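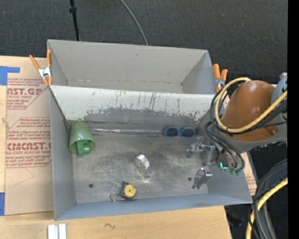 How to clear out a catch-all bin (and keep it cleared)

Every house I've ever lived in has had one. In my mother's house it was a drawer, in my first apartment it was a shoebox, and these days it's a big gray metal bin with a divider, where things go when somebody says "just put it somewhere for now." A tape measure, a pair of goggles, a roll of tape, a cup that wandered in from the kitchen. You probably have your own version, and I'd bet it has a tape measure in it too!

I do this job every April, usually with a cup of coffee going cold beside me, and it takes me less time each year. Set aside an afternoon for the first round and don't let anyone rush you.

What you'll need

A clear table or a stretch of counter
An old towel to lay things on
A soft cloth, a little dish soap and warm water
A pencil and some masking tape for labels
A bag for trash

Step 1. Take everything out

I know it's tempting to stir things around and pull out the obvious junk, but please do take out every last thing. Thin, shiny scraps lie flat against gray metal and hide beautifully – run your palm slowly along the bottom and into the corners. If your bin has holes in the floor, as mine does, look underneath it as well for anything small that has dropped through.

Step 2. Sort by where you'd go looking

Most advice tells you to sort by type, and that's fine for a hardware store. At home I like to ask myself where I'd walk to if I needed the thing right this minute. The cup goes back to the kitchen. Goggles go with the swim bag, or with the paint supplies if they're the work kind. Tape and tape measure stay together, in my house anyway, because I never seem to want one without the other.

Anything you can't place goes on the end of the towel. Give it until bedtime. If it still has no home by then, it can go in the donation box.

Step 3. Look each thing over

Pull the tape measure out a couple of feet and let it back slowly, wiping the blade as it goes. Check that the wrist strap isn't fraying. For tape, fold the loose end under itself so you aren't picking at it with a fingernail next time. Rinse goggles in plain lukewarm water and let them air dry, lenses up, and don't rub the lenses with a paper towel – I ruined a good pair that way.

Step 4. Clean the bin

Warm soapy water and a soft cloth will do for most of it. Scuffs on bare metal are there to stay, and I've made my peace with mine. Where paint has chipped, wipe gently and dry the spot well. A little touch-up paint is nice if you have some, but a bin that works for a living can look like one.

Step 5. Put back less than you took out

Use the bigger section for things you reach for weekly, and try to leave the other one empty. My friend Rosalía Campos taught me that, and I argued with her for a whole summer before I tried it. The empty side is where the "for now" things land, and when it fills up, you start again at Step 1.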